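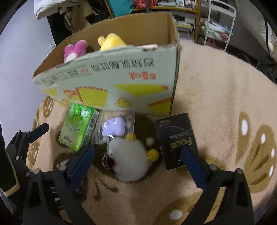
Grippers on the small-goods line — where we are

Quick one this week, am writing between shifts. The hand-held grippers have been going at Furndale since January and people at Riden keep asking what it means for them. So.

What it is: you hold the gripper, you do the pick, the arm learns from it later. Tissues, plush toys, keychains with the pom-poms, boxes. All the awkward little stuff. Soft things are the worst, bags slide. Ernő Somogyi did 100 picks on Tuesday and says his thumb knows about it.

What changes: two people per shift come off packing and go on recording. Same pay grade, same breaks. Recording is seated if you want it — or on the floor, some prefer the rug. Target is 900 picks a week for the whole team, not per person (that was a typo in the last notice, sorry again).

What doesnt change yet: the packing tables. The arm at Grube gets its first go at plush only, with Krisztina Csonka standing by the stop button. Cartons stay with us. When that moves you'll hear it from me before you see it on the rota.

Sore wrists — tell Boglárka Erdős the same day please, not at the end of teh week. She has 7 wrist supports and can order more.

Sign-up sheet by the lockers, 8 places left.

— Rhydian Mostyn

Comments

Ernő Nyitrai: Do nights get recording slots or is it days only again?

Rhydian M.: Nights too, from next rota.

K. Csonka: Can we have a lighter grip. Mine drags on the left

Recent items
Ostness parking, new bays
Rota swaps: use the form
Canteen hours at Riden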